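Equipment Plan for the Laundry Pickup Project
Final report, Rorkcombe Robotics Option
Maya Karam and Omar Kanaan

1. What we were asked to do

The department gave our group a question and a ceiling. The question was whether the teaching lab should buy a second arm with a gripper for household tasks, and the ceiling was $1657, including shipping. We were told to come back in June with a shopping list. We came back with a shorter list than people expected, and this report explains how we got there.

Neither of us started out convinced. The lab already owns two things that were bought in a hurry and now sit on a shelf with their cables wrapped around them. Omar wanted to recommend spending nothing at all. Maya thought we should at least try the task on the arm we have before saying no.

2. The three options

Option A was the Voltitz bundle, which takes nearly all of the money. The quote covers an arm, a gripper and a wrist camera, but the mounting plate and the power supply are listed separately in small print. Once we added those we were over the ceiling. The sales sheet says the arm is "ready for home tasks." We wrote and asked which tasks and got the same sheet back.

Option B was to keep our present arm and buy a set of soft fingertips from Furtună for $400. These are meant for cloth and food. The price is fair if they work, but the sample video only shows a folded towel lying flat on a table, and a folded towel on a table is about the easiest piece of cloth there is.

Option C was to keep the arm and the fingers we have, set aside $100 for grip tape, spare screws and a second camera cable, and spend the rest of the term finding out what goes wrong.

3. Trying the task first

We set up at the Windetside house because the lab has no soft furniture. The task was to pick one piece of clothing off a gray upholstered seat. We used ordinary clothes in crumpled piles, since people don't leave shirts lying in neat squares for a machine.

Most of our time went to the view from the wrist camera. Both fingers show in it all the time, and how much they hide matters more for the budget than we had guessed. If the fingers block the cloth at the wrong moment, a better gripper won't fix that, and the money should go to a second viewpoint.

With the red and white shirt on the left of the seat, the left finger already covers part of it while the space between the two fingers is mostly bare gray fabric.

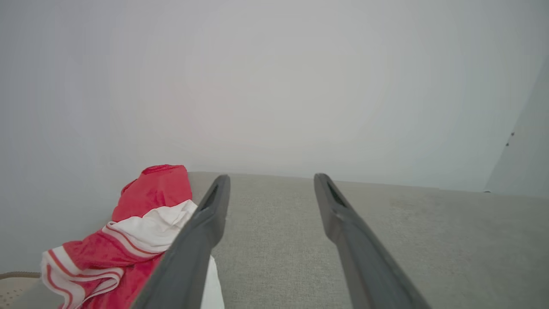
4. What this means for the money

We don't think the case for Option A has been made. Its camera also sits at the wrist, so we would be paying for a new arm and keeping the same blind spot. The supplier may have an answer to that, but it isn't in anything they sent us.

Option B is harder to turn down. Soft tips could help with thin fabric. They could also be thicker than our current fingers and hide even more of the cloth, and the data sheet gives no width. We asked for a loan set and were told the minimum order is 4 pairs. That is too many to buy on a guess.

So we recommend Option C for now. It's a dull answer, and we know part of the grade is for ambition, but a budget that goes unspent this year can be argued for again next year — an arm on a shelf can't.

5. Things we would want before changing our minds

A written price from Voltitz with the plate and power supply included.

The outside width of the Furtună tips, measured by somebody who isn't selling them.

A fair trial with a fixed side camera. Ours was borrowed for a single afternoon and the tripod kept sinking into the rug, so we have left those runs out.

6. Limits of this report

We tested in one room with one seat and a small pile of clothes. We did not test at night or with dark fabric. Omar did the price comparison and Maya ran the arm, and we checked each other's notes, though the shipping costs are estimates and should be asked for again before any order goes in.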